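Nekcombe Woven Bed Mat, Tan: My Review After Nine Months

I bought this mat in March, right when the mornings were starting to warm up, and I've been meaning to write something about it ever since my sister asked whether she should get one too. So this is mostly for her, but I figure other people are on the fence as well.

Quick background. I sleep hot. I've always slept hot. I had tried a cooling sheet from Sodier (fine for a week, then it pilled like an old sweater) and a gel pad that I hated so much I gave it away. A coworker swore by a woven mat on top of the mattress, so I went looking and ended up with the Nekcombe in tan. It was 60 dollars on sale, and shipping took 7 days, rolled up in a long box that the delivery guy leaned against the wrong door.

First impressions: it smelled like a hayloft! I didn't mind it, but if you're sensitive to that kind of thing, hang it over a railing for a weekend before you put it on the bed. It also wanted to stay rolled up. I laid it face down with books on the corners for two nights and after that it behaved itself.

The surface has these fine ribbed stripes and they're smoother than I expected. I'd been worried about waking up with lines all over my face. You do get a few faint ones if you sleep on your stomach with your cheek right on it, but they're gone by the time the coffee is ready. On my legs and back I don't feel the ribs at all.

For sleeping, I love it from May to September. Air gets under you in a way it never does with cotton, and I stopped doing that thing where you flip around all night hunting for a cool spot. In winter I take it off to sleep and lay it back over the quilt during the day, and that's where it surprised me, because it has turned into my favorite place in the house to fold laundry.

I know, I know. But hear me out. My bed is soft and the patchwork quilt is bunchy (it's a loud one, cartoons and polka dots and every color you can think of, and I'm not giving it up), so anything I tried to fold on it just sank and got wrinkled all over again. With the mat on top I've got something flat to work on. You can spread out a long-sleeved top, pull the sleeves straight, smooth the front with your hand and it stays where you put it. 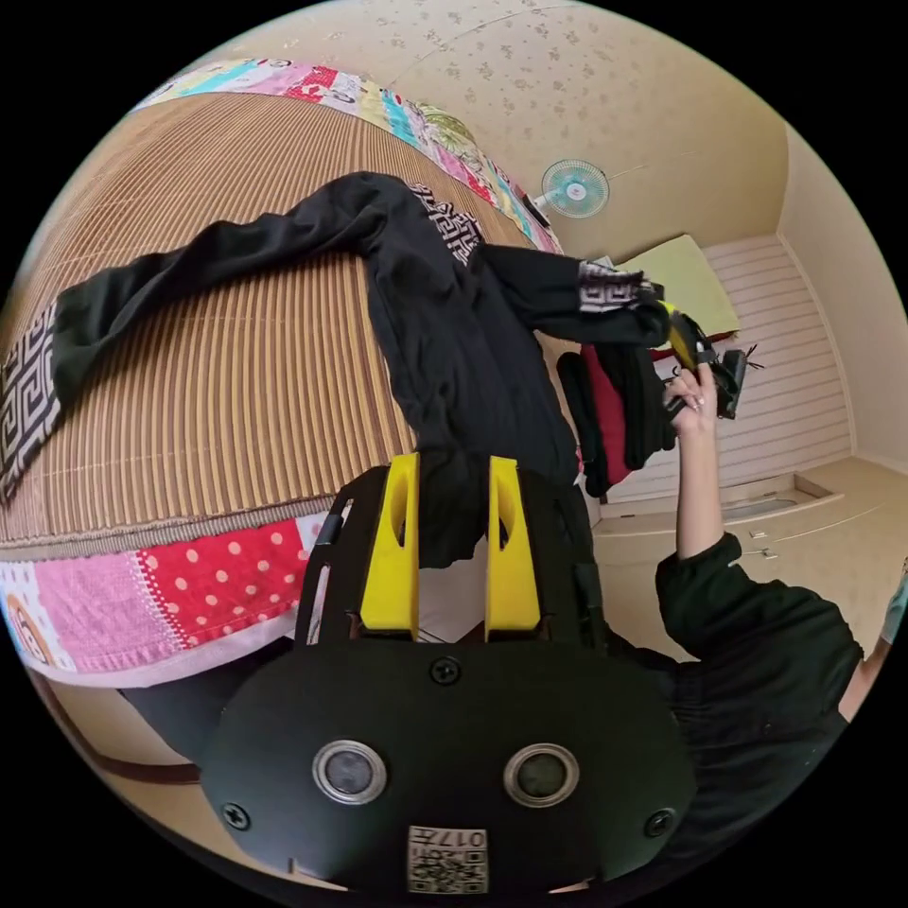

Dark clothes are the real test for me, since my old fleece blanket left fuzz on every black thing I own. The mat doesn't shed onto them. I had a little bit of straw-colored dust in the first couple of weeks, then I went over it with the vacuum brush and haven't seen any since. The plain tan also makes it so much easier to see what I'm doing. I can find a loose thread or an inside-out cuff right away, and on the quilt I'd lose a sock for days.

Now for the stuff I don't like. It slides. If you put it straight on a quilt and then lean on one side, the whole thing creeps toward you, and I'm forever tugging it back. Cullier makes one with little elastic loops at the corners and I wish mine had them. I ended up buying a roll of grippy shelf liner and cutting strips for underneath, and that helped a lot on the mattress but only a little on the quilt.

It also doesn't like to be folded. The care card says to roll it, and I ignored that exactly once when I was shoving things into a closet before company came. There's still a crease near one end. It hasn't cracked, but I can feel it with my foot.

Cleaning is easy as long as nothing really spills. I wipe it along the ribs with a barely damp cloth, then let it air out with the window open. I got a drop of iced tea on it in July and the mark never totally went away. If you have small kids who eat in bed, I'd think hard about the color, or about the whole idea.

I did look at the Onuoha mat before I bought this one. It was 91 dollars, it has a padded backing, and people say it's softer. If you want something to sit on for hours with a book, maybe spend the extra. For hot nights and a decent folding surface I'm happy with mine, and I've seen the Nekcombe drop to 50 a couple of times lately, so check before you pay full price.

Four stars. I'd give it the fifth if it had the corner loops.

Posted 20 December 2023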